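4.2 What we budgeted for, and what we forgot

When we first sat down to plan the Ludau purchase, I had a full robot arm at the top of the list. It ate the whole budget before we'd bought a single spare part. So we crossed it out and went for hand-held grippers, the Platance design, and put the rest of the money into spares and people's time (which runs out a lot faster than you'd think!). Figure 3 gives a fair idea of the table work we were pricing for.

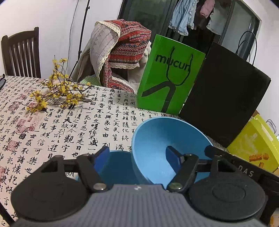 Figure 3. Hand-held gripper with blue fingertip pads, reaching toward two blue bowls on a printed tablecloth.

Our target was 2,000 recorded tries at dishes and bowls, and I planned fingertip pads at one pair for every 50 tries. That line looked silly on the first spreadsheet — 40 pairs of pads! — and I got teased for it, but I'd keep it in. Screws and linkage parts went on a separate line, and we ordered those from Gajewski in July so they'd all come in one box.

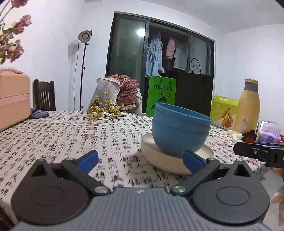

Dishes deserve a line too, by the way. We had lumped them in with "other" and then spent a whole afternoon arguing over whose money paid for bowls. For the Plillimitz round we've split things up properly: grippers, pads, small parts, tableware, and hours. Hours is the biggest of the lot, and I'd still add a bit more to it if I were starting over. Shipping we left where it was, at the bottom of the sheet.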